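What we're spending money on this year (and what we're not)

I promised a budget post back in July and then didn't write it, mostly because I hadn't finished the budget. Well, it's finished! Or finished enough that I can stop opening the spreadsheet at 11 at night.

The background for anyone new: we have one robot arm, we bought it used, and it spends its days picking things out of a bin. Cups, cans, odds and ends, the stuff people throw away. It's a great arm and it cost more than my car. I knew that going in. The thing I didn't plan for was everything that isn't the arm, and this year's list is almost entirely that.

First up is cables. I had a line in last year's plan that said "cables, misc" with 100 dollars next to it, and I would like to go back and have a word with the person who typed that. Cables for something that bends in six places are not the cables in your desk drawer. They need to flex, they need slack, and the slack needs somewhere to go. I got a quote from Skernent for a proper dress kit (sleeves, brackets, the swiveling clips) and it came to 643 dollars before shipping. I made a noise. Then I added up what I'd spent on cable ties and replacement leads, and I put the kit on the list.
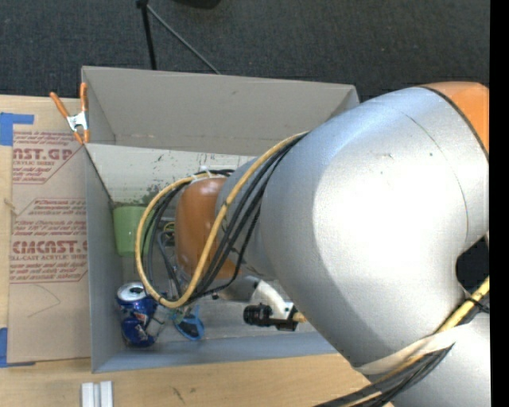
Second, bins. I've gone back and forth on this one so many times. Fokis sells a really nice molded bin with sloped sides and I want it badly, but it's almost 200 dollars each and I'd want two, so one can be loaded while the other one's in use. Sheet material and an afternoon of cutting is so much cheaper, and if a size turns out wrong I can just cut another one. So we're making our own again, and I've set aside money for sheet, tape and a few more clamps. You can never have too many clamps. I've been buying them in ones and twos for years and I still run out.

Third, lighting! I keep putting this off and I'm not allowed to anymore. Shiny cans and clear plastic are miserable for a camera, and I'd much rather buy two decent diffused lamps than spend another month fiddling with software settings. Wunwood has a pair with stands that I like. If anybody reading has used them, tell me whether the stands tip over.

Then there's the boring stuff, like a spare camera lead, a bag of bolts in the size I always lose, and shipping, which I now put in as its own line at 25 percent of everything else. That sounds crazy until you've had a heavy bracket sent overseas.

Not on the list: a new gripper. I know, I know. I spent a whole evening on the Vigfúsdóttir catalog and they have one that made me want to sell furniture. But the one we've got does the job, and I'd like to get the cables and lights sorted out before I hang something new on the end of it. Maybe next year, if the used market is kind.

The order for the dress kit goes in first and the lamps after that. I'll post the real totals next to the planned ones once everything has shown up, including the lines I got wrong.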